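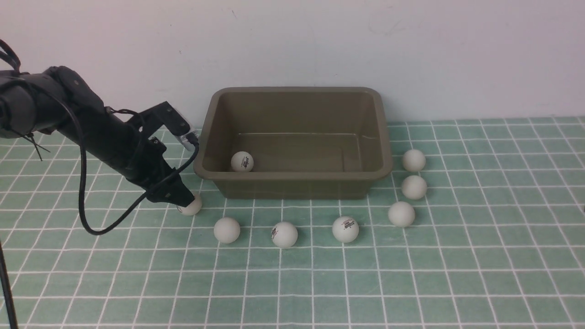

*Black gripper, white ping-pong ball, green tile.*

# Durkmont: A Crisis Simulation for International Relations Classes

**Published by Stistodico. Second edition, boxed.**

Durkmont is a small, cold, landlocked country with one railroad, a great deal of copper and neighbors on every side who would like to help. Your students run its foreign policy for an afternoon, or run the neighbors'. By the second hour they've usually signed something they haven't read.

The game was written by Tùng Lương, who taught alliance theory to undergraduates for years and grew tired of essays explaining that states should simply cooperate. He still gets those essays, but now they come from people who broke a treaty with their roommate the week before.

## What's in the box

- 164 event cards, from border incidents to a state visit that goes badly over seating
- Sealed briefing folders for Durkmont, Dulta, the Vũ Federation and the great powers
- 2 treaty pads, carbonless, so that each side can keep its own copy and quote it selectively
- A folding map (the disputed valley is printed in two colors – please don't write to us about it)
- Instructor's guide with grading suggestions and debrief questions

## How it plays

Each team gets a briefing folder with its goals, its trade figures and the opinions of its generals. The folders don't agree with each other. Dulta's says the railroad was a gift. Durkmont's says it was a loan, already repaid. Both governments are sincere, which makes it worse.

Rounds alternate between open talks and private ones. Anything written on a treaty pad is public by the end of the round. Anything said in the hallway is worth what things said in hallways are worth. The instructor draws event cards and may hold back any that would end class early.

Realists tend to arm themselves and then complain about how armed everyone is. Liberals set up an institution and spend a round choosing its name. Constructivists do quite well, though it can be hard to get them to start.

## Changed in the second edition

The Vũ Federation now has a fishing fleet, and regrets are expressed to every class that spent the first edition asking why it had a navy. Sanctions take a full round to bite, up from none. The nuclear card has been removed. It was meant as a last resort, and in February it got played as an opening move.

## Price and ordering

The classroom set is $289 and covers one section. Replacement treaty pads are sold separately; if yours run out before the midterm, see the chapter on overcommitment. Purchase orders are fine. Missing cards are replaced free – tell us the card number and we'll mail it with the next batch.

Page last updated Dec 25, 2022. Orders placed over the holidays ship when the office reopens.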